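Flirkville Kitchen Letter
4 November 2023

The freezer month

By Vinzenz Plattner

It's freezer month again, and I've been looking forward to it since the tomatoes gave out! If you joined us over the summer (welcome – the list is up to 759 of you now, which still makes me grin every time I hit send), freezer month is the stretch before the December cooking starts, when we stop filling the top of the refrigerator and start eating what's in it. There are no prizes and you don't have to sign up for anything. You open the freezer door, you take something out, you have it for supper, and you write and tell me what it was.

I started mine last Saturday-ish sort of morning with a cup of coffee balanced on the counter and a dish towel over my shoulder, and I was so pleased with what came out that I've eaten almost nothing else since. There was a quart of the white bean soup from the spring letter, the one with the lemon peel. There was half a loaf of rye from Boutros, sliced, thank goodness, because a whole frozen half loaf is a doorstop until lunch. There was a flat bag of cooked onions that I'd completely forgotten making, and I have to tell you that finding cooked onions when you thought you had to cook onions is one of the great small pleasures of running a kitchen.

There was also a tub labeled "good." That's all it said. It was my handwriting. It turned into a kind of lamb stew when I warmed it up and yes, it was good, but I'd like to have known about the lamb before I made the rice pudding to go with it.

So, labels first. I use plain masking tape and a black marker and I write three things: what it is, the month, and how many people it feeds. I used to write the date down to the day and I've dropped that, as I never once used the day. The number of people is the part I'd beg you to try. "Chili, October" tells you very little at six in the evening. "Chili, October, feeds 2" tells you whether to put the rice on. Put the tape on before you fill the tub, while the plastic is dry and warm from your hands, and it'll hold right through. Tape on a frosty lid falls off in a night and you find it stuck to the peas.

If you'd prefer something fancier, the hardware counter at Dakesar has a roll of freezer labels for 80 cents, which come off in the dishwasher. I bought two rolls and I'm very happy with them, but masking tape got me through a lot of winters.

Now for the emptying. I know plenty of people do it all at once, with the power off and pans of hot water and towels on the floor, and if yours is thick with ice you may have to. Mine makes its own arrangements about frost, so I go a shelf at a time and take my time over it. I lay a folded bath towel on the counter and keep a cooler by my foot with 2 ice packs in it, and whatever comes off the shelf goes straight into the cooler while I wipe. Warm water with a spoonful of baking soda, wrung out well, then a dry cloth right behind it. The dry cloth matters. Water left in the corners freezes before you've finished turning around, and then you have a little skating rink under the ice cream.

Start with the back! Everybody starts with the front, which is where the things you used this week are, and by the time they get to the back they're cold and bored and they push it all in again. Reach over the frozen peas and get hold of whatever is behind them. With the freezer on top, as it is in most of the kitchens I've cooked in, this is a shoulder-height job and a pretty easy one. You can see what you're doing, you aren't on your knees, and if you're a bit short you can stand on the bottom step of a stool and see clear to the wall.
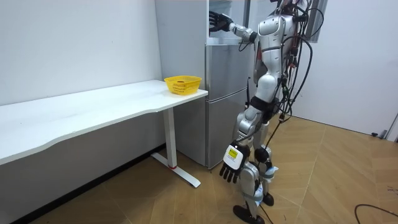

I like a top freezer for another reason too, and it's that the refrigerator door can stay closed while you work. The milk never knows anything is going on. I've lived with the kind where the frozen things are in a drawer at the bottom, and I was forever squatting there with one knee on the floor, moving bags of corn from one side to the other like a man digging for clams. A drawer holds more, I'll grant you. But things go down into it and are not seen again.

When you put it all back, think of books more than bricks. Stand things up. Anything liquid can be frozen flat in a zip bag on a baking sheet, and once it's solid you can file it upright next to its neighbors and flip through them with one hand. Soups, stock, tomato sauce, cooked beans in their liquid, mashed squash, even pancake batter. Leave a finger's width of air in the bag when you seal it, lay it flat, and don't stack anything on it till it's hard. My flat bags live on the left, in an old loaf pan that keeps them from sliding, and bread lives on the right where it won't be crushed. Ice cream goes in the middle at the back. The door gets nuts, butter, the heel of ginger and anything else that doesn't mind a little warming and cooling. I wouldn't keep ice cream in the door, or bread for that matter, which gets those sad white crystals all down one side.

A note on space. A freezer likes being pretty full, but leave a gap in front of the vent, wherever yours is (mine's in the back wall), or the cold can't get around. If you've eaten so much that you have bare shelves, well done, and fill a couple of clean milk jugs most of the way with water and stand them in there. They'll come in handy if the power goes out, and it does go out on Jilow Street, as those of us who live there were reminded last winter.

On to what to do with everything, which is my favorite part.

Bits of bread, all kinds, ends included: toss them in a low oven until they're dry and break them up with a rolling pin. You'll want crumbs in December for the baked macaroni and for the stuffed mushrooms, and you can put them back in the freezer in a jar. Rye crumbs on macaroni are wonderful. I'd never tried it before this week and I've had it twice.

Odd vegetables, the last third of a bag of this and that: soup, obviously, but also fritters. Thaw them in a strainer, squeeze them hard in a towel (harder than that), and stir in an egg, a couple of spoonfuls of flour, salt, and whatever cheese is getting lonely. Fry them in more oil than you think is polite. Corn is best, peas are second, and green beans need chopping small. Spinach works if you really wring it out.

Berries past their best: cook them down with sugar and a strip of orange peel until they're thick, and spoon them over oatmeal. If they've gone icy it doesn't matter one bit. You're boiling them.

Bananas in their black skins: I know you have them. I know, because I have four of them and they look like something from a museum. Let them thaw in a bowl, snip the end off the skin, and squeeze. The banana bread recipe from the January letter takes them exactly as they come, liquid and all, and it's moister for it.

Mystery meat: if you can't tell what it is, thaw it overnight in a dish on the lowest shelf of the refrigerator and have a look in the morning. If it's gray and dry at the edges, trim those off and braise the rest slowly with onions and a splash of vinegar. Freezer burn is a matter of taste and texture, and long cooking covers a lot. If you don't like the smell or you think it may have thawed once already when you weren't home, out it goes, and don't feel bad about it.

I've been keeping a list on the refrigerator door, too, on the back of an envelope under a magnet. Everything that's in there gets a line, and when I take something out I cross it off. It took me ten minutes to write and I can't tell you how much I enjoy the crossing off. My sister-in-law keeps hers on her phone, in alphabetical order, and is welcome to it.

A few things from the mailbag. Several of you asked whether cooked rice freezes. Yes, beautifully – cool it quickly on a tray, bag it flat while it's fresh, and heat it straight from frozen with a spoonful of water and a lid on. Potatoes are trickier. Mashed is fine if there's plenty of butter in it, but chunks in a stew go grainy, so I fish them out and eat them before I freeze the rest. Hard-boiled eggs, please don't. I did, once, and it was like chewing an eraser.

To the reader who wrote that she found her own wedding cake from a previous marriage: thank you, I've read your letter aloud to everyone I know, and I'm so glad the dog enjoyed it.

The soup swap is on again for the end of the month, in the back room at Boutros. Bring 2 quarts of something you made, frozen hard and labeled (what it is, the month, how many it feeds!), and take home the same amount of somebody else's. Put the main ingredients on the lid as well, and please mention nuts, dairy and shellfish. Bring a cooler or a thick bag to carry yours home in. I'm bringing the white bean, and a split pea with smoked paprika if I can keep my own spoon out of it until then.

Next letter I'll do pie dough, which freezes better than almost anything, so try to have a shelf free by then. And do write and tell me what you find at the back.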